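ニマルデン気候観測機構、山地79地点の気温・積雪データを無償公開
行政の気候適応計画での利用を想定、7月から受付なしで取得可能に
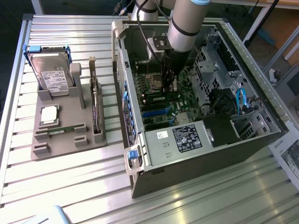

ニマルデン気候観測機構(代表:ヴァルトラウト・コフラー)は、山地の79地点で記録した気温、積雪深、地表面温度の観測データを7月に無償で公開します。対象は直近5年分で、これまでは共同研究の契約を結んだ大学と自治体にのみ提供していました。データの検証と補正の計算には、大型計算機のほか一般的なデスクトップ型のパソコンも使います。側面パネルを外すとマザーボードにメモリスロットが並ぶ、ごく普通のタワー型の機種でも動くように、処理プログラムの使用メモリ量を抑えました。メモリモジュールが1枚だけの構成でも、1地点ずつであれば処理できます。プログラムもデータと同時に公開します。

公開の背景
気候変動への適応計画をつくる自治体では、標高の高い地域の観測値が足りず、平地の観測所の値から推定している例が多くあります。斜面の向きや谷の形によって気温の下がり方は変わるため、推定値と実測値の差が計画の前提に影響することがあります。当機構が昨年度に行った意見募集には791件の回答が寄せられ、最も多かった要望が観測データの公開でした。研究者に加えて、水道事業者、林業関係者、スキー場の運営会社からも回答がありました。

公開データの内容
観測値は1時間ごとの値と日別の集計値の2種類です。各値には品質を示す3段階の区分を付けます。区分1は検証済みの実測値、区分2は機器の特性に応じて補正した値、区分3は欠測を周辺地点から補った値です。積雪深については、冬季に機器が埋没した期間を別の一覧にまとめています。
ファイル形式はCSVとNetCDFです。出典を明記すれば、営利目的を含めて自由に利用できます。

観測とデータ整備の体制
地点の保守は、ホステラノ観測所とライジンガー観測所が分担しています。データの検証手法は主任研究員のミン・グムオクが設計し、配信システムはゲンデント社が担当しました。

代表 ヴァルトラウト・コフラーのコメント
「公的な資金で集めた観測値は、政策の賛否にかかわらず誰でも確認できる状態にしておくべきだと考えています。数値に疑問がある場合は、補正前の値にさかのぼって調べていただけます」

主任研究員 ミン・グムオクのコメント
「区分3の値は、長期の変化傾向を調べる用途には勧めていません。利用の際は、必ず区分の欄を確認してください」

利用者向け説明会
公開にあわせて、オンライン説明会を月曜日の午後3時から開きます。前半はフェミ・オニェカがデータの取得方法と区分の見方を説明し、後半は質疑応答とします。参加は無料で、事前の申し込みが必要です。日程と申込方法は当機構のウェブサイトに掲載します。

今後の予定
公開後のデータは月に一度更新します。過去の値を訂正した場合は、訂正箇所と理由を更新履歴に記載します。土壌水分の観測値については、検証が終わった地点から順に追加する予定です。

本件に関する問い合わせ先
ニマルデン気候観測機構 広報担当 エンゲルベルト・オルトナー
データの技術的な内容に関する問い合わせは、データ管理室 ヘルミーネ・フライが受け付けます。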